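Sorting day, and why I love a tray

7/8/25

I have been looking forward to writing this one up! If you've been reading for a while you know I have a weakness for small electrical parts, and you also know that for most of last year they lived in one big cardboard box that I kept promising to deal with. You'd reach in for a solenoid and come up with a solenoid, two harnesses and a loop of wire around your thumb.

So I dealt with it. Well, I dealt with the part of it that matters for the Uvent build, which is the little vent controller I started back at the Sakgate workshop and have been picking away at since. The plan was to get every part for it out where I could see it, one kind of thing to a tray, and then figure out what I still need.

The trays, first of all. I am so happy with these trays. They're the bright orangey-yellow plastic ones with the big rounded rims, and they came from Bakora in a stack with the lids missing, so I got them for next to nothing. The color is ridiculous. But black wire on a yellow tray shows up beautifully, and black wire is about the easiest thing in the world to lose on a dark bench mat. I did the whole first build on a dark bench mat. Never again.

Solenoids went out first, because they're my favorite. I know you're not supposed to have a favorite component, but come on, a little metal plunger with a spring around it that moves when you tell it to? I could push them in and let them pop back out all afternoon (and I did spend longer on this than I should have). Next to them went the round red circuit boards, in a tray of their own.
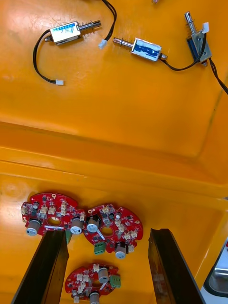 One thing I learned with the first batch is to leave the leads alone. I used to wrap them around the body to be neat, and it looked great in the drawer, and then the wire would come out with a kink right where it leaves the coil. Now they just get to sprawl. It takes up more room and I don't care. If you want them to lie flatter, put them down with the connector end first and let the rest of the wire fall where it wants to.

The other habit I'm trying to get into is reading the label before I put the thing down. I ordered this set from Shimada after mixing up two voltages in the first build, and I do not want to repeat that evening. Everything in the tray is the same part this time, order line 2255, and I wrote that number on a scrap of tape so I can order more without going through my email for an hour.

Then the wiring, which was the bit I'd been putting off. There are a few families of it. Some is short, a red and black pair with spade terminals on the ends. Some is twisted harness, and there's a heavier bundle with a thick black cable and a green and yellow twisted pair that runs together with it. That heavier one is the ground and supply run for the case, and it is stiff! It has opinions. You set it down pointing one way and it slowly rolls over and points another.
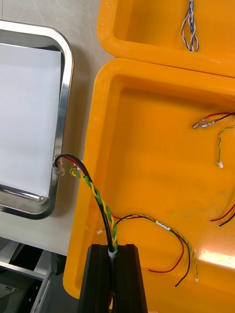 What worked for me was giving up on the idea that one tray could hold all of the wire. My first try was a single wire tray and it turned back into the cardboard box in ten minutes. The twisted harnesses hang on to each other by their connectors, and the spade terminals slide right into the gaps between the strands. Once I split them up, everything calmed down. The blue and white harnesses have a tray to themselves, the red and black pairs share theirs with the yellow and green wiring, and I can pick one up without three others coming along for the ride.

I also want to put in a word for twisted wire generally. I resisted it for ages because I thought it was just for looks. It's so much nicer to handle! A loose group of strands goes everywhere, and a twisted one behaves like a single thing with a front and a back. If you make your own, clamp one end, put the other in a hand drill, and go slowly. I got carried away on my first one and it curled up like a telephone cord.

In the middle of everything I put the stainless steel tray with a sheet of white paper in it. It started out as a kitchen thing (a baking dish, more or less, though I've never baked in it and now I never will), and it's the best kitting tray I've owned. Whatever goes into one unit goes onto the paper, so I get two solenoids, one board, one set of wires, all together. I like plain paper in there for two reasons: small terminals don't skate around on it the way they do on bare steel, and I can scribble on it when I think of something.
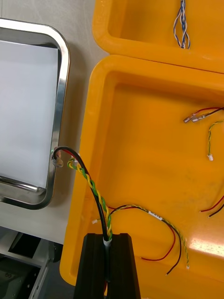 The heavy bundle next to the steel tray, with the lug on the end of the black cable.

I should say something about connectors, because I got a comment on the last post asking why I don't just solder everything directly. You can! I did, the first time around. But then one board needed to come out and I had to cut and redo all of it, and I decided that anything I might ever want to take apart gets a plug. The small white ones are fiddly to crimp until your hands learn it, and after that they're almost fun. My crimping got noticeably better somewhere in the middle of the batch, and I may go back and redo the early ones.

The circuit boards need the least fuss of anything on the table. They're round with a hole in the middle, so they sit over the vent spindle, and the green connector blocks mean the wires just screw in. I do try not to let them pile up on one another, because there are parts standing up off the surface that I'd hate to knock. I'm not always good about that.
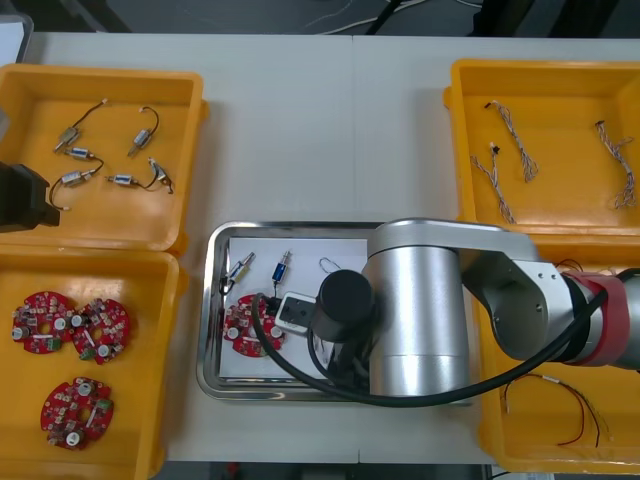 Having it all laid out like this changed how I think about the build, too. With the box, I'd plan around whatever I happened to pull out. With trays I can look across the table and see what I'm short of before I've warmed up the iron. I'm going to need more of the red and black pairs, and I'd like a spare board in case I mess one up.

If you want to try a setup like mine, start with more trays than you think you need and keep them shallow. Deep bins are great for storage and terrible for picking, at least with my hands. Mine sit on a white tabletop and I've come to really like that, since anything that escapes over the rim is easy to spot. Leave a gap in front for your elbows. And put the tray you're filling in the center, where you can get to it from all the others.

Next up is the mounting plate, which I'm cutting in August when I have the saw for a few days. I'm still going back and forth on whether the holes should be slotted, so if you've mounted little solenoids like these and have feelings about it, please leave me a comment!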